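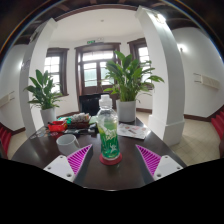
Bottle on a dark red coaster, with a mug and tray to the left.

Korkberg Tabletop Clutter, version 2

Notes on the things people leave on a shared table: bottles, mugs, coasters, trays, small wrapped items in baskets. Maintained by Trinidad Sotomayor. Last edited 2023-07-03.

Contents
1,305 pictures, of which 1,178 have object labels. The rest are unlabeled, and I would leave them out of any score.

Labels
One word per object. "Tray" and "basket" overlap more than I like – two labelers given the same red tray may not agree. Wrapped items in a pile get a single label for the whole pile. Blurred lettering on a bottle is left blank. Please don't guess at it.

Known problems
The Pleteck split repeats up to 74 pictures from Latosus. I have my doubts about any result that mixes them.
"Coaster" is often missing when a bottle is standing on it.
Clear plastic is outlined badly, mostly near the base.

Use
Fine for checking a tidying list. I wouldn't trust it to tell you how people keep their tables in general.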